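Who Gets to Decide? How a Town Council Works

by Lucie Beaudoin

Have you ever walked past a park with a broken swing and wondered who was supposed to fix it? Or sat in the back seat while a grown-up grumbled that "the council" ought to do something about the potholes? The council gets talked about an awful lot, and yet plenty of people (grown-ups too!) would have trouble telling you what it is. So let's have a good long look at it together, and we'll use a town called Vusia to help us along.

Vusia is a smallish town beside a river. It has a library, a swimming pool, a skate park with a wobbly rail, and a great many dogs. Somebody has to decide when the library opens, how much it costs to swim, and where all those dogs are allowed to run about off the lead. The Prime Minister is far too busy with things that matter to the whole country, so towns choose their own small group of people to look after the things close to home. That group is the council, and each person on it is called a councillor.

Vusia has 9 councillors. It's an odd number, and that's handy when they vote, because if everybody turns up and everybody votes, there can't be a tie.

How do you become a councillor?

You have to be elected, and that means people vote for you. Before the election, anyone who wants the job (they're called candidates) goes around telling people what they'd like to do. They knock on doors, put up signs and stand outside the shops shaking hands, even when it's raining. Then voting day comes. Each voter goes behind a little cardboard screen, marks a paper called a ballot, folds it up and pops it in a box. The screen is there so your vote stays secret. Your neighbour can't peek, your boss can't peek, and you never have to tell anyone who you picked unless you feel like it.

In a close election every paper matters. In one part of Vusia, a street called Garcia Lane and the houses around it, only some 400 people voted last time, and the winner got in by 20 votes. You could fit 20 people on the library steps!

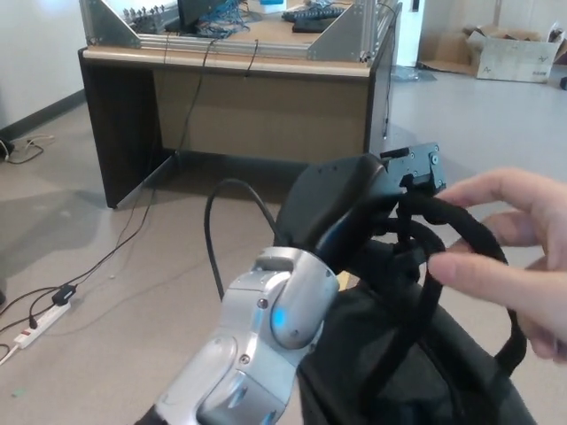

A robotic arm holding a black bag.

What happens at a meeting?

Council meetings can look a bit stiff the first time you see one. There's a mayor at the front who keeps things in order, and people have to wait their turn before they speak, a lot like your classroom. Before each meeting there's a list of everything to be talked about. The list is called an agenda, and in most towns anybody can read it.

Let's say the agenda has an item about building a new playground in Tatik, a neighbourhood on the far side of the river. One councillor says the children over there have nowhere to play. Another agrees, but worries about the money, because the town has promised to mend the footbridge as well. A third wants to know if there'll be any shade, and goes on about it for quite a while. They talk and they argue (politely, we hope) and then they vote by putting up their hands. If more than half say yes, the plan goes ahead.

Where does the money come from?

Mostly from the people who own houses and shops and land in the town. They pay a kind of tax to the council, and it goes towards roads, rubbish trucks, libraries and all the rest. The plan for spending it is called a budget. Vusia works out its budget in February, and those are the longest meetings of the year.

But I'm too young to vote!

You are, for now, but you still have a say. You can write to your councillor. You can go along to a meeting with a grown-up and listen. You can also start a petition, a letter that lots of people sign to show they agree. The children at Travevura Primary wanted a crossing outside their school gate, and they gathered 1000 signatures from family, neighbours and shoppers. It took them most of a term. The council read the petition, sent someone to watch the traffic, and voted for the crossing.

Words to remember

Candidate: a person who wants to be elected.
Ballot: the paper you mark when you vote.
Agenda: the list of things to talk about at a meeting.
Budget: a plan for spending money.
Petition: a request signed by lots of people.

Something to try

Find out the name of one councillor where you live. Then think of one thing in your neighbourhood you'd like to see changed, and write them a letter about it. Remember to put your name at the bottom so they can write back!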